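Stirkgate Wash House: what we found out about laundry before machines
Local history project, final report
Ragnheiður Ásgeirsdóttir and Remo Santoro
Project tutor: Carol Bloxham

Why we picked it

We both walk past the old wash house on Stirkgate on the way to college and neither of us had any idea what it was. There is a stone lintel with most of the letters worn off, and Remo was convinced it had been a chapel. When Carol told us it was where half the street did its washing until the 1950s we changed our topic the same afternoon (our first idea was tram tickets, sorry trams).

Our question was: how did a household on Stirkgate get its washing done between the two wars, and how much of the week did it take?

What we used

The best source by far was the attendance ledger, which is kept in the reading room at Zimorwood. It covers 264 pages and gives a name, a house number, a time in and a time out for each visit. We copied out one full year, 1931, which came to 1,062 visits. It took a lot longer than we planned and our handwriting got worse as we went, but it was brilliant to see the same names coming back week after week. You start to feel you know them. A Mrs Pell at number 14 was nearly always first through the door.

We also recorded 3 interviews with people whose mothers or grandmothers used the wash house, and we read the letters page of the parish magazine, where people complained about the price of coal and about each other.

How wash day worked

Washing started the night before, with soaking. Collars, cuffs and anything stained went into cold water with soda. In the morning it was carried down the street, often in a pram, and the family paid at the hatch for a stall and hot water. Whites went into the copper first while the water was clean, then coloureds, then work clothes at the very end. After that came rinsing, and a last rinse with a little blue in it to stop the whites looking yellow. We had never heard of laundry blue before this project and we both got a bit obsessed with it.

Nicanor Salinas, who gave us our longest interview, remembered his grandmother tying the blue up in a scrap of flannel and swirling it through the tub. If you left it still for too long it streaked, and the streaks had to be washed out again from the start. He said you could tell who had been chatting by the state of their pillowcases. 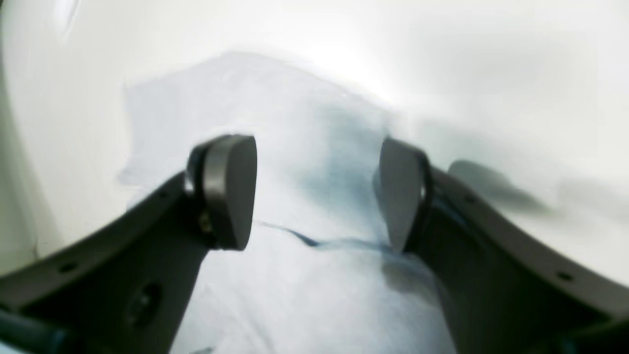 How long did one visit last?

In the 1931 ledger most visits were between two and four hours, and the longest ones came just before Easter. That only counts time inside the building, so soaking, drying and ironing all have to be added on top.

Ironing was done at home on the kitchen table over an old blanket. Flat irons were used in pairs, one heating while the other was working. Villads Thorlacius lent us a pair that had belonged to his aunt and we were shocked by the weight. Remo tried ironing a tea towel with one (unheated!) and his arm ached after a few minutes.

Our experiment

We wanted to try the washing part for ourselves, so we did one load by hand in Carol's yard in January with a borrowed dolly tub, a washboard and grated soap. We had two sheets, four pillowcases and a tablecloth. Wringing was the hardest part. A wet sheet is unbelievably heavy, and it needs one person at each end twisting in opposite directions, so now we understand why the ledger has so many neighbours signing in together. Our rinse water was still cloudy after the third go and we gave up at that point. The women in the ledger would not have been impressed.

Problems

The ledger doesn't say how much washing each person brought, so a short visit might be a small bundle or just a fast worker. Some house numbers are smudged. We also think some women were taking in washing for other families, for instance from the Thoroddsen boarding house on the corner, but we could only find one letter that mentions it, and that isn't enough to be sure.

What we think now

Before this we would have said washing took a day. Now we would say it took most of three, fitted in around everything else, and that the wash house was also where people got their news. If we had more time we would copy out 1938 as well and see if the visits drop off once the new houses on Brenura Road had their own coppers.

Thank you to everyone who let us record them, and to Carol for the use of her yard and a great many cups of tea.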